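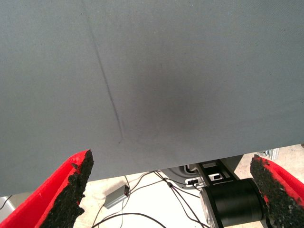 Kercombe Town Council, February meeting, my notes (Zuleica Evangelista, clerk)

We got going at 7:05 with Darren Haslam in the chair. Barry Crabtree sent word he'd be late, and he was!

Ward 3 recount: final number is 972 ballots, and Jaime Esteves keeps the seat by 68. Ivars Adomaitis asked for the tally sheets, so I'll get him copies.

Sugden Street parking: lots of back and forth (I gave up writing it all down). Tabled to March.

Petition rule: Jaime moved to drop the 1,000 signature minimum. Barry seconded. Failed, two to three.

Adjourned 8:40.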